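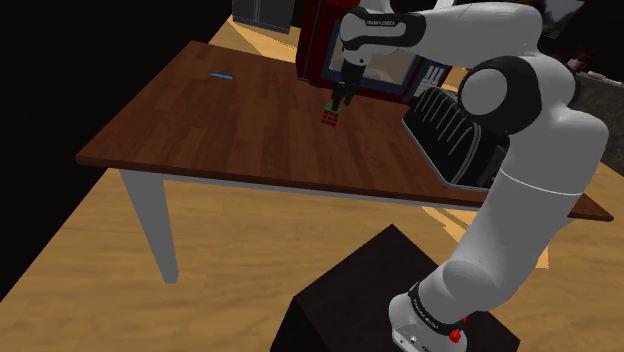

Jalleck Allotment & Garden Club - Members' Help Board

Water butt goes green every summer, what do I do?
Asked in: Watering

Got a 300 litre butt off the shed roof, second year now. Fine till July then it's pea soup and it stinks when I fill the can. Lid is on but doesnt sit right. Is it safe for tomatoes and can I clear it without emptying the lot? Also tap has slowed to a dribble.

3 answers

Algae. Needs light to grow so sort the lid first, old carpet or a bit of dark board with a brick on it will do. Then wrap the butt if it's a pale one. Wont hurt established tomatoes but keep it off seedlings and anything you eat raw. Water at the roots, not over the leaves. For the tap, poke a bit of garden wire up the spout, it'll be sludge and moss off the roof. If that does nothing you're draining it anyway, sorry.

Just empty it. Mine's done every autumn, stiff brush, hose, done by lunch. No bleach!!

Agree with first answer. Would add a downpipe filter, I've a Driline one, catches most of the moss but you do have to rinse it or it backs up and goes all down the wall. Shed gutter wants clearing too, probaly where the smell starts. Barley straw did nothing for me. Can lend a long brush, plot 27, there most Wednesday evenings

Marked as solved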